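Mon 28 May
By Carla Sfeir

I have bought a lot of plastic boxes in my life. Most of them crack at a corner, get demoted to the garage and end up full of old extension cords. So when I tell you I've become fond of a clear bin, please understand I'm as surprised as anyone!

The bin is the Bavus clear box, the plain rectangular one with rounded corners. I picked up 2 of them at Rollbridge back in November, mostly because I was tired of scraping snack wrappers and used tissues off the dining table after everyone had wandered away from it. We eat there, we do puzzles there, Wendy (my sister-in-law) does her mending there, and by evening the whole thing looks like the floor of a bus.

My system, if you can call it that, is one open bin in the middle of the table for trash and a tray next to it for anything that needs to go to the sink. You clear the small dishes onto the tray, you drop the garbage in the bin, and then you make a trip with each. I've been doing it for months and I still get a little kick out of seeing the wood again.

So, the good stuff. The rim is thick, and I mean properly thick, so it doesn't dig into your fingers when you carry it full. The clear plastic was a bigger deal than I expected. I once threw out a perfectly good earring in an opaque tub, and with this one I can look through the side before I tip it out. It rinses clean in about the time it takes the kettle to get going, and the rounded corners don't hold on to crumbs the way square ones do.

Now the grumbles. It's glossy, and glossy means fingerprints. If that sort of thing bothers you, get the frosted one (Mocanu makes one, a bit shallower, and my neighbor Smaranda swears by it). It's also light enough that an empty one will skate across the table if you bump it with an elbow. And the label! There's a white sticker on the end of mine and I've tried oil, hot water and a plastic scraper — it isn't going anywhere. I've made my peace with it.

The lid stays in the cupboard. It fits fine, I just never want a lid on something I'm tossing wrappers into all evening. I did use it once to take cookies over to Plultirside and it held on through 85 miles of bad road, so no complaints there.

As for the tray, mine is bright teal and I didn't buy it to match anything, but it's easy to spot and the little pink dishes look cheerful on it. A big white cup is the awkward customer. I carry that one by itself now, having learned my lesson on the kitchen tile.

Would I buy the bin again? Yes, and I'd get the same size. I thought about the bigger one and I'm glad I didn't, it would hog the table and I'd only let it fill up for longer.

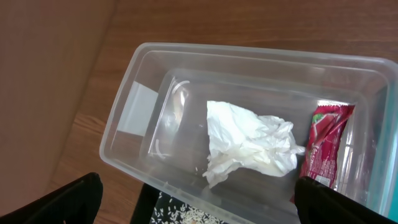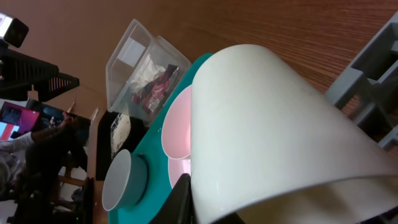
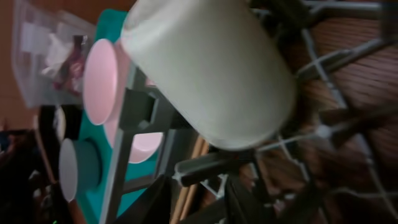 Clearing the table, with the big white cup in the second and third photos and the open bin at its best in the first.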